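Quilt too warm in winter, too cold at 4 am?

jmanninen
Hello all. I moved to a smaller apartment in January and the bedroom is difficult. The radiator goes down at night by itself, and I wake up cold before morning. I have one cotton quilt and one blanket on top. If I add the second blanket, I sweat and throw everything on the floor. What do you use? My budget is not big.

Helmi_H
Wool under the quilt, not over it. A thin one is enough. I slept badly for years with heavy things on top of me, and one old wool blanket from my aunt fixed it.

zaidi_j
I don't agree with Helmi. Wool is good, but it itches through the sheet, and washing it is a problem. I bought a Heinonen duvet, the middle weight, and I have used it 7 winters. It was not cheap, but I bought only once.

jmanninen
Thank you both. I must say I don't want to give up the quilt. It has big flowers and it makes the room look less gray — my daughter also likes it, her Pikachu lives there more than in her own room.

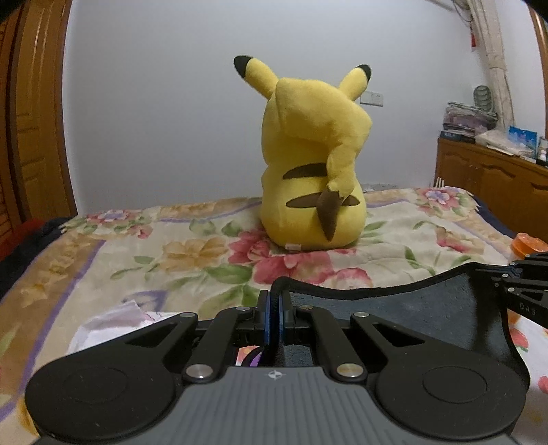 So the question is more what to put with it. Can I use a duvet and keep the quilt over it, or is this too heavy?

zaidi_j
You can, but then take a lighter duvet. Mine with a quilt on top would be too much for me.

VilhoK
Before you buy anything, check the radiator. In my building the night setting was 30 percent lower, and the manager changed it when I asked. It cost nothing.

Helmi_H
Vilho is right about the radiator. About the itching I still disagree. Put a flannel sheet between and you feel nothing.

jmanninen
I wrote to the building manager this evening. If the answer is no, I will try the wool first, because a used one is cheaper.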